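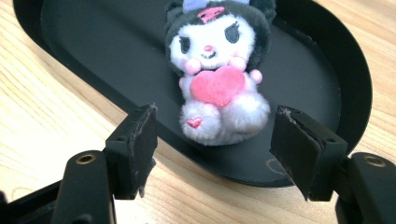
Plush doll with black hood, on oval tray

HIRHOLM BURIAL GROUND
Memorial and grounds safety check, March
Inspected by: Chandrasekhar Reddy
Area covered: Old Ground, Bowen Walk, Morby Lawn, chapel path
Weather: dry, light wind, ground soft after rain

Key: OK / Watch / Act

1. Entrance and paths

Main gates open fully and latch back – OK
Lovely smooth swing on both leaves now. The new hinge pins have made a huge difference and a hearse can turn in without anyone having to hold the gate.

Chapel path, surface – Watch
Firm all the way to the door, but moss is creeping in on the north side. Brush before Easter visits.

Handrail at the chapel steps – OK
Solid as a rock!

Bowen Walk, edging – Act
One edging board has lifted by the second bench and would catch a foot or a wheelchair. Coned off at 10 this morning, board to be re-pegged.

2. Memorials

Number on the register – 576
Checked by eye – all
Hand tested – 41 (everything in the Old Ground over waist height, plus any that looked doubtful)

Upright headstones, Old Ground – Watch
Really pleased with this section. The stones re-set last autumn have come through the frost beautifully, and the old Drestitz family cross, which I was worried about, didn't budge. Two stones in the back row move slightly at the joint when pushed. Tagged, and to be tested again next visit.

Upright headstones, Morby Lawn – Act
One stone rocks on its base. Laid-flat notice attached, temporary stake and strap fitted, letter going to the family. Please word it kindly. They visit often and they keep that grave so well, and the last thing we want is for them to find a yellow tag before they've heard from us.

Kerb sets – OK
Some sinking near the yew, but no open gaps.

Flat tablets – OK
Level with the turf or just under. Mower height can stay as it is.

Vases and glass – Watch
Cleared a broken jar from beside the tap. A reminder on the noticeboard about plastic or metal pots would help.

3. Trees and planting

Yew by the boundary – OK
Glorious tree, no dead wood over the path.

Limes along Bowen Walk – Watch
Hanging branch on the third lime, small, but right above a bench. Tree firm to look at it with the others when they come.

Bulbs
Not a safety item, I know, but the daffodils on Morby Lawn are the best I've seen and everyone should go and look!

4. Open and prepared graves

Boards and covers in place – OK
Shoring kit, stored dry and complete – OK
Lowering webs – Watch
Webs are clean with no cuts. Stitching on one pair is starting to fluff at the loop, so I've put that pair aside until it has been looked at. The spare set is ready on the hook.

5. Water, tools and shed

Taps and dipping tank – OK
Tank lid closes properly.

Watering cans – OK
22 on the rack, all with handles. Hurray.

Shed lock – Act
Sticks badly. New barrel ordered, key to be held at the chapel office.

First aid box – Watch
Eyewash is close to its date. Everything else is fresh.

Follow-up
Edging board: this week
Morby Lawn headstone: letter first, then the mason
Lime branch: before the bench goes back into use
Shed lock: when the part arrives

General comment
A very good result after a hard winter – the ground team's work on the Old Ground shows in every row. Copy of this sheet to go in the chapel office folder with the memorial register.

Signed: C. Reddy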